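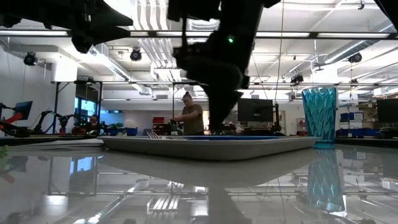 What is in the Givum data set?

Givum holds 911 lost property records from the bus lines in Wunbridge, typed up from the paper cards kept at the Pruvost Street depot. Each record is one item handed in by a driver, a cleaner or a passenger, with the line it was found on, the month, a short description and what became of it.

Version

The current version is 2. It replaces version 1 completely. Record numbers changed between the two, so please don't join one to the other on record_id. Use card_ref instead, which is the number stamped on the card and stays the same.

Files

items.csv is the main table, one row per item.
lines.csv has the bus lines with their start and end stops.
categories.csv is the category list with short notes on what goes where.
changes.txt lists corrections by card_ref.

All files are UTF-8 with commas between fields. Text fields that contain a comma are in double quotes. Empty means the clerk left that part of the card blank. The word "unknown" means the clerk wrote "unknown". We kept the two apart.

Columns in items.csv

record_id: a number, unique within this version
card_ref: the stamped card number, text, may start with zeros
line: matches the line column in lines.csv
month: January to December, no day and no year
found_by: driver, cleaner, passenger, or empty
category: matches categories.csv
description: the clerk's own words, with spelling left alone
outcome: claimed, donated, discarded, passed to police, or empty
second_item: yes if the card lists more than one thing

Where the records come from

The depot gave us a box of 1,000 cards. Some could not be read because of water damage, and others were blank apart from the stamp. Cards that named a phone, a wallet or a set of medical papers were also left out when the description could point to a real person. What remained is the set you have.

Typing was done from scans, and every card was typed 2 times by different people. Where the two versions disagreed, a third person looked at the scan and picked a reading. Most of the disagreements were over handwriting, and a fair share of those were over whether a word was "glove" or "gloves."

Categories

The category was added by us. The cards have no such field. Umbrellas, bags, clothing, drink containers, food containers, toys, books, keys and tools each have their own category, and everything else goes in "other." A lunch box with food in it is a food container. A bag with a lunch box in it is a bag. A scarf tied to a bag is also a bag, with second_item set to yes.

Drink containers were split into bottles and cups in version 1. Clerks used "cup," "mug," "flask" and "bottle" for what seem to be the same sorts of things, so the split was dropped.

Known problems

The found_by field is empty far more often in winter months. One clerk seems to have stopped filling it in.

Line names changed when the Rosell route was divided. Cards from before the change say "Rosell" and cards from after say "Rosell North" or "Rosell South." We left these as written. If you want totals for the whole route, add all three together.

"Donated" and "discarded" were not used the same way all the time. Some clerks wrote "cleared" for both. We coded "cleared" as discarded, and the original word is not kept in items.csv.

Items handed in on a Tuesday may be overstated in any work that goes back to the scans. The depot desk was closed on Monday and the cards were written up the next morning. The day is not in the released files for that reason.

What it is good for

Small class projects, practice with messy text fields, and looking at how people describe everyday things in a few words. It is too small to compare lines with each other, and it says nothing about how much was lost and never handed in.

Use and sharing

You may copy, change and share the files for any purpose. Please name Givum and give the version number. The scans are not part of the release.

Corrections

Send the card_ref, the column and the reading you think is right. Fixes go into changes.txt first and into items.csv at the next version.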